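Ashley Sedgwick
8/7/21

Thread on buying two robot arms when the budget line says "misc. equipment." Get a snack.

The original request was for one arm. One. Gareth Oakley then asked what happens when the job needs something held still, and I said "tape," and I was voted down.

So two arms, from Osteck. The quote was fine. I have no quarrel with the quote. My quarrel is with everything that wasn't on it.

Mounting rail: separate. Screws for the rail: separate from the rail. I found this out from a very polite person at Osteck who clearly has this call a lot.
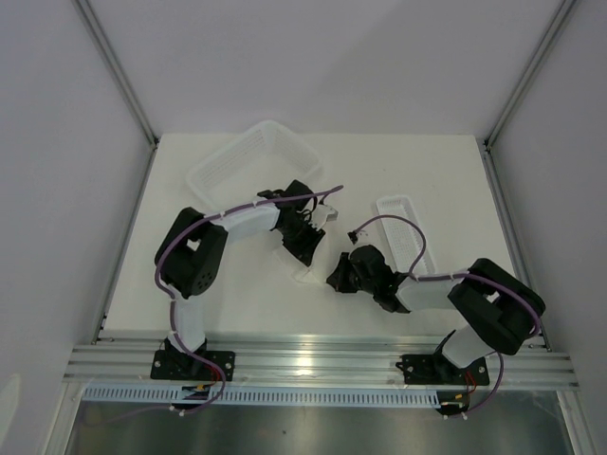 Thread reader – 2 min read

White tabletop, white walls, aluminum posts at the corners. I priced a ready-made enclosure from Girkano first and then went for a quiet walk.

Things I budgeted for cables in February: $0. Please admire the purple ones. They run the whole length of each arm, clipped down as they go, and I now have opinions about clips.

Total spend on cable, clips and connectors so far: $475. That is more than I paid for my first car, which also had loose wiring.

The baskets are my one triumph. One big, one narrow, both white, both full of holes, both cheap. Gareth wanted proper fixtures at $280 each. Gareth can have proper fixtures when Gareth finds a grant.

Spare gripper parts. Buy them on day one. Shipping on a tiny bag of fingertips costs the same as shipping on a big bag of fingertips, and I have paid it 5 times.

Yes, white arms over a white table with white baskets. I picked the tabletop from a catalog at 11 at night and it was the one in stock. If your cameras will have to find things on it, price a mat too.

Somebody in the replies asked about software. We're on the Turura trial. When it ends they want about $1000 a year, and they've started emailing me by first name.

My rule for next year's plan: take the arm price, write it down, then leave the same number blank underneath it. You'll fill it in. Mine was full before the second invoice.

Next request is a second table, same setup. I've called it "misc. equipment (continued)." Roy in purchasing has asked for a meeting.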